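Willdale Signing Gazette

The Willdale Signing Gazette is a news service for deaf readers and viewers, based in the market town of Willdale. It began as a duplicated newsletter, became a website with signed video bulletins, and has at various times described itself as a weekly, a fortnightly and "regular". It covers local government, schools, transport and deaf sport, with a sideline in correcting other newspapers.

Origins

The Gazette grew out of a noticeboard at the Willdale Deaf Club. The board was meant for bus times and whist results, but members had taken to pinning up short reports of council meetings, many of them rude. When the club's managers asked for the reports to stop, their author, Yupin Kaewsai, moved them to a folded sheet which she sold at the door. The first issue ran to two pages and contained three apologies, one of them for the price.

Kaewsai had trained as a typesetter at the Ralberg Press, where she was the only deaf employee and, by her own account, the only one who enjoyed the noise. She had no background in reporting. Her early articles tend to begin with the weather and reach the news in the fourth paragraph, a habit some readers still regard as the house style.

The newsletter was supported by subscriptions and by advertisements from a single optician. At its height in print it had 508 subscribers, a figure that the Gazette repeated on its front page for so long that it was still there when the number had fallen by half.

Move to video

The question of whether to publish in sign language divided the paper for several years. Older contributors held that a newspaper was a thing made of paper. Younger ones pointed out that for many of its readers written English was a second language, and that the Gazette's English was sometimes nobody's first. A trial bulletin in British Sign Language was recorded in October in the club's committee room, with a tablecloth for a backdrop, and dealt mostly with a burst water main.

The bulletin was popular enough that a second was made, this time with the tablecloth ironed. Regular video items followed, each with captions and a written version beneath. The two versions did not always agree. In one well-known case the signed report said that a footbridge would close on Monday while the text said it would open, and the Gazette stood by both until the bridge settled the matter by closing.

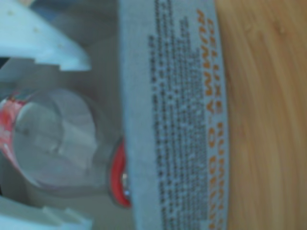

Presenters were at first chosen by rota. The practice was dropped after complaints that one of them signed the sports results so quickly that the league table had to be inferred. A small group of regular presenters took over, and the paper published a guide to its own conventions, covering the naming of politicians, the use of fingerspelling and the correct regional sign for "roundabout". The last of these runs to a page and a half.

Editorial approach

The Gazette has always drawn a line between deaf news and news about deaf people. The second, in its view, is written by hearing journalists and contains the word "inspirational". A standing column, Heard It Before, collected examples from other publications and printed them without comment, apart from the comments.

Its local reporting is more sober. The paper followed the long dispute over interpreters at the Willdale health centre, publishing the waiting times for appointments month after month until the centre began publishing them itself in a slightly kinder typeface. It also campaigned for visual announcements at the bus station, and covered their arrival with a special edition. The displays showed the wrong platforms for most of the first week, and there was a special edition about that as well.

Corrections appear at the top of the page. Kaewsai argued that readers deserved to see them first, and that they were often the best-written part of the issue.

Rivalry with the Trernora Observer

For much of its life the Gazette has had a competitor in the Trernora Observer, a deaf news site run from the next valley. The two cover much the same ground and share many of the same readers, which neither admits. The Observer accused the Gazette of lifting its report on a school closure; the Gazette replied that it would have lifted a better one. A proposal to merge was discussed over lunch and abandoned before pudding, when it emerged that each side expected to keep its own name.

Relations have since improved to the point of a shared calendar of events. Entries are still occasionally moved.

The Kanaujia bequest

The service's finances were put on a firmer footing by a legacy from the Kanaujia family, long-standing subscribers who had never, according to the accounts department, paid for a subscription. The money bought lighting, an editing computer and a plain grey backdrop. The tablecloth was retired to a drawer.

Archive

A searchable archive was opened to the public on Wednesday, April 12, 2023. It holds 1322 items, including scanned newsletters, video bulletins and the full correspondence about "roundabout". Several early issues are missing, and the catalogue asks anyone who has them to return them, adding that the optician's voucher on the back page has expired.

See also

Deaf journalism
Local newspapers
Trernora Observer (disputed)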